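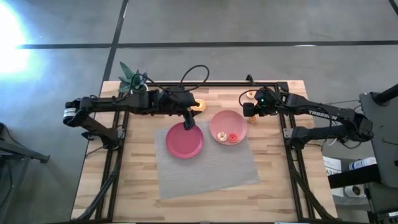

*A gray woven placemat, two round plates and a butcher-block table.*

Gion Holzer has opinions about placemats, and he would like it known that he came by them the hard way.

"I sold 287 of them in one November," he says. "Then I had to hear how people used them."

Holzer ran the tableware floor at Skallach before opening his own shop, Brovenico, where he sells plates, linens and, when pressed, advice. His first piece of advice is to stop fussing. A mat set at a slight angle doesn't trouble him. Neither does a plate resting only partly on it.

"A placemat is not a parking space," he says. "If you want everything square, buy a filing cabinet."

He is fond of gray, which he calls the color of people who have already argued about color. On pale wood it gives the eye somewhere to go. A dark reddish-pink plate near it, he says, does the rest of the work and asks for no thanks.

Wood he takes more seriously. His own table is butcher block, bought from a restaurant called Karakaya when it closed, and it cost him 2163 in a currency he declines to name in front of his wife.

"The stripes are the whole point. Blond, tan, blond. Then you cover it with a tablecloth? Go home."

He owned a tablecloth once, a Cledine, in cream. It lasted two Sundays. The first was beets. He won't discuss the second.

I ask how he sets the table when he has company. Holzer thinks about this for longer than seems necessary.

"Plates first," he says. "Then I look for the forks. By then somebody has usually sat down."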